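청바지를 접는 사람, 가르바 아데예미 씨를 만나고 왔어요

2026년 6월 20일

약속 시간보다 일찍 도착해서 계단참에 앉아 있었는데, 위층 문이 벌컥 열리더니 "거기 차가워요, 들어와서 앉아요!" 하는 소리가 들렸다. 가르바 아데예미 씨와의 첫 대면이 그랬다. 나는 인사도 제대로 못 하고 신발부터 벗었다.

아데예미 씨는 헌 청바지를 모아 손질하고 되파는 가게 '드리르몬트(Drirmont)'를 운영한다. 가게라고 해도 1층은 매장이고 2층은 작업방인데, 본인은 하루 대부분을 2층에서 보낸다고 한다. 손님들은 그를 '바지 아저씨'라고 부른다. 이 별명이 마음에 드느냐고 물었더니 한참 생각하다가 "바지 할아버지보다는 낫죠" 했다.

내가 이 인터뷰를 하고 싶었던 이유는 좀 개인적이다. 우리 집 옷장 맨 아래 칸은 청바지 무덤이다. 티셔츠는 그럭저럭 개겠는데 청바지는 도무지 안 된다. 두껍고, 뻣뻣하고, 주머니가 불룩하고, 접어 놓으면 스르륵 풀린다. 그래서 결국 둘둘 말아 처박아 두게 되는데(다들 그러시죠?) 꺼낼 때마다 다리 중간에 이상한 가로줄이 생겨 있다. 드리르몬트 매장의 바지 더미가 반듯하게 쌓여 있는 걸 보고, 이 사람한테 물어봐야겠다 싶었다.

커피가 나오기도 전에 대뜸 물었다. 청바지는 왜 이렇게 개기 힘든가요?

"청바지를 종이처럼 생각해서 그래요. 네모난 걸 접는다고 생각하는 거죠. 그런데 바지를 펴서 내려다봐요. 네모가 어디 있어요? 허리는 앞이 낮고 뒤가 높죠, 밑위는 삐죽 튀어나와 있죠, 다리는 내려가면서 좁아지거나 넓어지거나 하죠. 네모는 우리가 만들어 줘야 돼요."

그러면서 그는 두 다리를 포개는 것부터가 시작이라고 했다. 한쪽 다리를 다른 쪽 위에 얹고, 삐죽하게 나온 밑위 부분을 안으로 한 번 밀어 넣는다. 그러면 긴 직사각형 비슷한 게 생긴다. 그다음에야 밑단을 허리 쪽으로 올린다. 나는 여태까지 밑위를 접어 넣는다는 생각을 해 본 적이 없다. 튀어나온 채로 접고는 왜 모서리가 세 개냐고 화를 냈을 뿐이다.
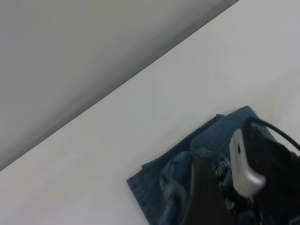

"접은 쪽이 도톰하게 올라오는 건 괜찮아요." 그가 말을 이었다. "데님은 두꺼우니까 꺾인 데가 둥글어져요. 그걸 손바닥으로 꾹꾹 눌러서 칼날처럼 만들려는 분들이 계시는데, 저는 그거 말려요. 꾹 누른 자리가 나중에 색이 빠져요. 특히 오래 쌓아 두면요."

그럼 구김은요? 구김도 그냥 두나요?

"구김은 펴야죠. 꺾인 거랑 구겨진 건 달라요. 꺾인 건 내가 정한 자리고, 구겨진 건 바지가 멋대로 정한 자리예요. 접기 전에 손으로 한 번 쓸어 주면 대부분 없어져요. 안 없어지면 다시 펴고 처음부터 해요. 중간에서 고치려고 하면 더 꼬여요."

나는 이 대목에서 좀 찔렸다. 나는 늘 중간에서 고치는 사람이다. 다 접어 놓고 한 귀퉁이가 뭉쳐 있으면 거기만 잡아당기는데, 그러면 반대쪽이 뭉친다. 그 얘기를 했더니 아데예미 씨가 아주 크게 웃었다. "그거 우리 직원들도 처음 오면 다 그래요!"

그가 옷 개는 일을 처음 배운 곳은 '판 로이(Van Rooij)'라는 작업복 도매상이었다고 한다. 스물몇 살 때, 창고에서 일했다. 거기서 하던 일은 단순했다. 작업 바지를 접어서 묶고, 묶음을 선반에 올리는 것. 묶음 하나에 여섯 벌이었다.

"여섯 벌이 왜 여섯 벌인지 아무도 몰랐어요. 그냥 옛날부터 그랬대요. 근데 해 보니까 알겠더라고요. 일곱 벌째부터는 넘어가요. 기울어요. 허리 쪽이 두껍고 다리 쪽이 얇으니까 한쪽으로만 쌓으면 산이 되잖아요."

그래서 엇갈려 쌓는 건가요?

"그렇죠. 한 벌은 허리가 왼쪽, 다음 벌은 허리가 오른쪽. 집에서도 그렇게 해 보세요. 칸이 낮으면 눕히지 말고 세우시고요. 책처럼요. 저는 집에서는 다 세워요. 가게에서는 손님이 만져 보고 싶어 하시니까 눕혀 놓고요."

판 로이에서는 하루에 바지를 최대 몇 벌까지 접어 봤느냐고 물었다. 그는 잠깐도 망설이지 않았다. "556벌." 아니, 그걸 기억하고 계세요? "기억하죠. 11월이었고, 겨울 작업복 나가는 때였고, 그날 저녁에 숟가락을 못 들었어요." 그는 그 숫자를 작업 일지 구석에 적어 두었다고 했다. 일지는 회사에 두고 나왔는데, 지금 생각하면 그게 좀 아깝다고.

커피가 나왔다. 진하고 달았다. 우리는 잠시 커피 얘기를 했고(그는 설탕을 두 숟갈 넣는다. 나는 안 넣는다고 했는데 내 잔에도 넣어 주셨다) 다시 바지로 돌아왔다.

드리르몬트에 들어오는 바지는 어디서 오는지 궁금했다. 절반쯤은 동네 사람들이 직접 들고 온다고 한다. 나머지는 '게스콤(Gescombe)'이라는 헌 옷 수거 업체에서 자루째로 받는다. 자루를 열면 제일 먼저 뭘 보느냐고 물으니, 색이라고 했다.

"색이 빠진 자리를 봐요. 그 사람이 어떻게 살았나 나오거든요. 무릎이 하얀 바지, 허벅지가 하얀 바지, 뒷주머니에 네모난 지갑 자국 있는 바지. 저는 그런 거 좋아해요. 새 바지는 다 똑같은 얘기를 하는데 헌 바지는 안 그래요. 물론 제가 혼자 상상하는 거지만."

상상이 틀릴 때도 있지 않으냐고 했더니, 당연히 틀린다고 했다. 한번은 양쪽 무릎이 새하얗게 닳은 바지를 보고 타일 까는 사람이구나 했는데, 나중에 주인을 만나 보니 손주랑 바닥에서 기차놀이를 하는 분이더란다. "그 바지는 안 팔았어요. 돌려드렸어요. 더 놀아야 되니까."

그가 바지를 고를 때 보는 또 하나는 바느질이다. 실 색이 어떤지, 두 줄이 끝까지 나란히 가는지, 주머니 가장자리가 얼마나 닳았는지. 손님들은 보통 상표부터 뒤집어 보지만 자기는 옆선부터 본다고 했다.

"옆선을 잡고 들어 보면 알아요. 꼬인 바지는 들었을 때 다리가 돌아가요. 천이 원래 그렇게 짜인 것도 있고, 빨래를 잘못해서 그런 것도 있고. 돌아가는 바지는 접는 것도 달라야 돼요. 옆선끼리 맞추면 안 맞아요. 그럴 땐 그냥 밑단을 기준으로 해요."

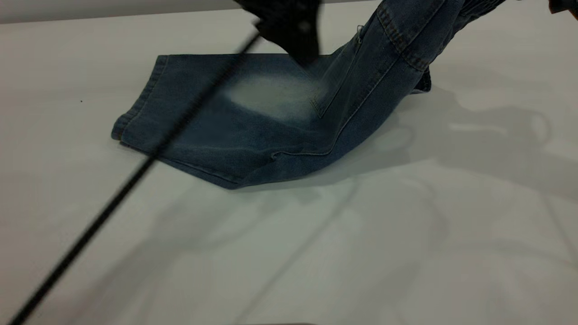 밑단 얘기가 나오자 그는 의자를 당겨 앉았다. 이 사람은 밑단을 정말 좋아한다. 밑단만 가지고 이십 분은 얘기한 것 같다. 밑단을 뜯지 않고 길이를 줄이는 법, 원래 있던 물 빠진 모양을 살려서 다시 박는 법, 박음질 실을 고르는 법. 다 받아 적지 못해서 아쉬운데, 하나만 옮기자면 이렇다.

"줄일 때 아까워서 조금만 자르는 분이 있어요. 그러고 나서 또 와요. 또 조금만. 그러지 말고 신발을 신고 오세요. 제일 자주 신는 신발. 맨발로 재면 다 틀려요."

나는 그날 슬리퍼를 신고 갔다. 아무 말도 하지 않았다.

작업방을 좀 구경하고 싶다고 했더니 그러라고 했다. 창가 쪽에 재봉틀이 있고 벽에는 실패가 색깔별로 걸려 있는데, 파란색 계열만 유난히 많다. 데님 색이 다 다르니까 파란 실도 다 달라야 한다고. 선반에는 단추를 담은 병이 있었다. 손질하다 떨어진 단추, 못 쓰는 바지에서 떼어 낸 단추. 전부 몇 개냐고 물었더니 그런 건 안 센다고 했다. 바지는 세면서요? "바지는 월급이 걸려 있었잖아요."

개는 건 넓은 데서 해야 한다는 게 그의 지론이다. 침대 위는 안 된다. 푹신해서 바지가 꺼지고, 꺼지면 선이 안 잡힌다. 바닥은 괜찮은데 허리가 아프다. 식탁이 제일 좋다. "밥 먹고 치운 다음에 식탁에서 하세요. 꼭 닦고요. 김칫국물 묻은 바지 제가 많이 봤어요." 식탁이 없으면요? "다리미판은 안 돼요. 좁아서 다리가 자꾸 떨어져요. 문짝을 하나 구하세요." 농담인 줄 알고 웃었는데, 처음 가게를 열었을 때 정말로 문짝을 받침대에 얹어 썼다고 한다. 손잡이 구멍이 있어서 그리로 단추가 자꾸 빠졌다고.

그 첫 가게는 지금 자리가 아니라 '툼포트(Tumport)' 상가 지하에 있었다. 햇빛이 안 들어서 색을 볼 수가 없었다. 바지 두 벌을 같은 파랑인 줄 알고 나란히 걸어 뒀다가, 밖에 들고 나가 보니 하나는 거의 회색이었단다. 그 뒤로는 색을 볼 때마다 계단을 올라갔다고. "하루에 몇십 번을 오르내렸어요. 그때가 제일 날씬했어요." 거기서 두 해를 버티고 지금 건물로 옮겼다.

힘들 때는 없었는지도 물어봤다. 이런 질문은 보통 뻔한 대답이 나오기 마련인데 그는 좀 다르게 말했다.

"힘든 것보다, 심심할 때가 있어요. 같은 동작이잖아요. 펴고, 포개고, 올리고, 또 올리고. 라디오 틀어 놓고 하는데 어떤 날은 라디오도 싫어요. 그런 날은 제일 어려운 바지를 꺼내요. 멜빵바지 같은 거. 멜빵바지 접어 봤어요?"

안 접어 봤다고 했다.

"접지 마세요. 거세요."

독자분들이 보내 주신 질문도 몇 개 가져갔다. 제일 많았던 게 "한 번 입은 청바지는 어디에 두나요?"였다. 빨기엔 이르고 옷장에 넣기엔 찜찜한, 그 의자 위의 바지 말이다. 아데예미 씨는 이 질문을 듣자마자 자기 집에도 그 의자가 있다고 고백했다. 다만 걸쳐 두지 않고 한 번 접어서 올려 둔다고. 반으로 접고 다시 반. 딱 거기까지만.

"완전히 개면 다시 펴기가 귀찮아서 다른 걸 입게 돼요. 그럼 또 한 벌이 의자로 가고요. 반의반까지만 접어 놓으면 다음 날 또 그걸 입어요. 의자에 한 벌만 있는 게 중요해요."

두 번째로 많았던 질문은 주머니에 관한 것이었다. 접으면 주머니 안감이 뭉쳐서 배가 나온 것처럼 된다는 거다. 이건 나도 늘 겪는 일이라 귀를 쫑긋 세웠는데, 답이 너무 간단해서 허탈했다. 접기 전에 주머니에 손을 넣어서 안감을 아래로 쭉 펴 준다. 끝. 넣은 김에 휴지도 꺼내고.

휴지 말고 뭐가 나오느냐고 물으니 별게 다 나온다고 했다. 버스표, 사탕 껍질, 열쇠. 열쇠는 버리지 못해서 따로 모아 두는데 찾으러 온 사람은 아직 없다. 한번은 접힌 쪽지가 나왔는데, 펴 보니 장 볼 목록이었고 맨 아래에 '66번 버스 타지 말 것'이라고 적혀 있었단다. 왜 타지 말라는 건지 지금도 궁금하다고, 나한테 혹시 아느냐고 물었다. 나도 모른다. 아시는 분은 댓글로 좀 알려 주세요.

나오기 전에 아데예미 씨가 내 바지도 한번 접어 보라고 했다. 입고 있는 거 말고, 가방에 넣어 온 거! (숙제 검사를 받는 기분으로 한 벌 챙겨 갔었다.) 다리를 포개고, 밑위를 밀어 넣고, 밑단을 올리고. 여기까지는 좋았는데 마지막에 또 한 귀퉁이를 잡아당기고 말았다. 그는 아무 말 없이 바지를 활짝 펴더니 내 쪽으로 다시 밀었다.

세 번째에 겨우 통과했다. 시간은 꽤 걸렸다. 556벌이면 나는 이듬해 봄에나 퇴근했을 것이다.

집에 와서 맨 아래 칸을 다 비우고 식탁을 닦았다. 네 벌까지 접고 나니 배가 고파서 라면을 끓였고, 나머지는 아직 식탁 의자에 있다. 반의반으로 접어서요. 드리르몬트는 점심때부터 저녁까지 문을 열고, 밑단 수선은 2층으로 바로 올라가서 맡기면 된다고 한다. 신발 꼭 챙겨 가세요.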